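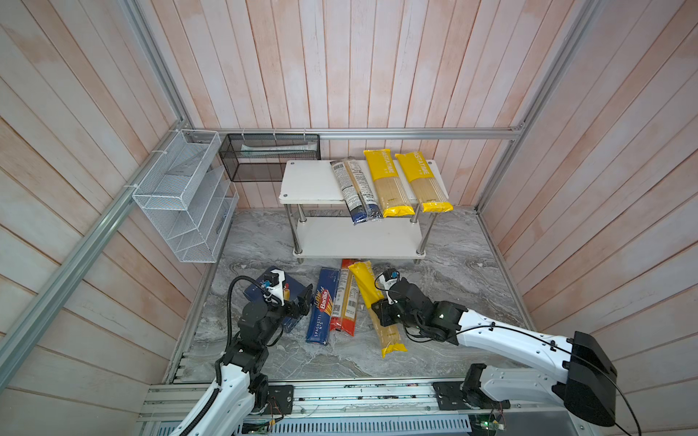
1. Background and aim

Our project is about a very ordinary problem: where to keep dry pasta when many people share one kitchen. The idea came from the Valdebenito student residence, where three members of our group live. Each floor has one cupboard for dry food, and spaghetti is the most difficult thing in it. The packages are long, the film is slippery and they slide when you pull one out from under the others.

We asked the residents to answer a short questionnaire and received 28 answers. Of these, 57 per cent said that they had bought a new package of pasta while they still had one at home, only because they did not see it. The aim of our work was therefore to study if a small two-tier shelf can keep packages of different sizes visible and easy to reach.

2. Materials

The shelf is white and low, with metal legs. We set it against a wall of pinkish-white planks, on a grey surface with a marble pattern. A white wire organiser and a black mesh basket hang nearby.

For the pasta we decided to use what people really have at home, so we did not buy everything from one producer. There are boxes from Barilla, soft packages of spaghetti in clear film, and the yellow PASTATIME packages, which Chia-hao Fung brought from his own kitchen. Some labels are in Chinese, and he translated the cooking instructions for the rest of the group.
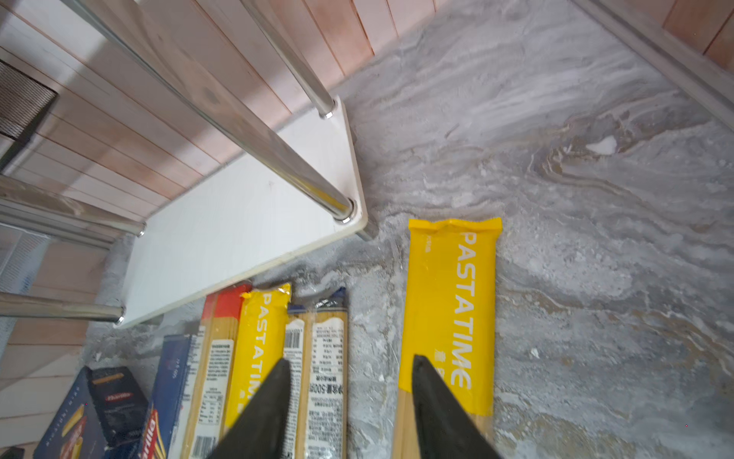 Figure 2. PASTATIME spaghetti, with one package lying separately to the right of the others.

The clear film has one advantage that we did not think of in the planning: you can see what is inside even when the label is turned down. With a box you depend on the printing.

3. Method

We compared two arrangements. In the first, the packages lie side by side in front of the shelf, with the ends pointing to the front. In the second, the soft packages lie on the top board. Milagros Zúñiga asked each participant to find a named package and noted the time. One round took 45 minutes together with the questions afterwards.
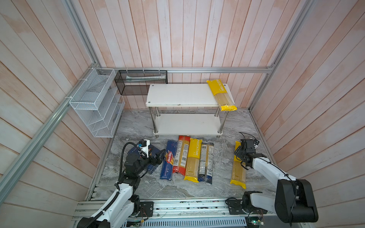 Figure 3. A yellow package across the right end of the top board.

Length was the main difficulty with the second arrangement. In Figure 3 the bottom seal of the package hangs slightly over the right edge of the shelf. This is not a problem for one package, but in a narrow cupboard the door could touch it. Sebastián Ocampo suggested laying all packages in the same direction, and we followed this in the later rounds.
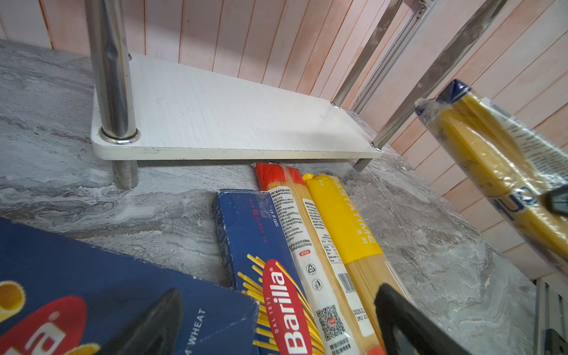
Figure 4. Boxes and soft packages in front of the shelf, with the printed sides visible.

4. Results and discussion

Most participants preferred soft packages above and boxes below. They found the blue boxes hard to tell apart from a distance – the colour is similar and one must read the name. The red top band on one of the spaghetti packages was noticed quickly.

Our supervisor, Gunhild Kjærgaard, remarked that the lower tier was used very little in our arrangements. We agree with her. A hand must go under the top board to reach it, and some participants did not like this. In April we will repeat the test with a higher shelf and include short pasta in bags.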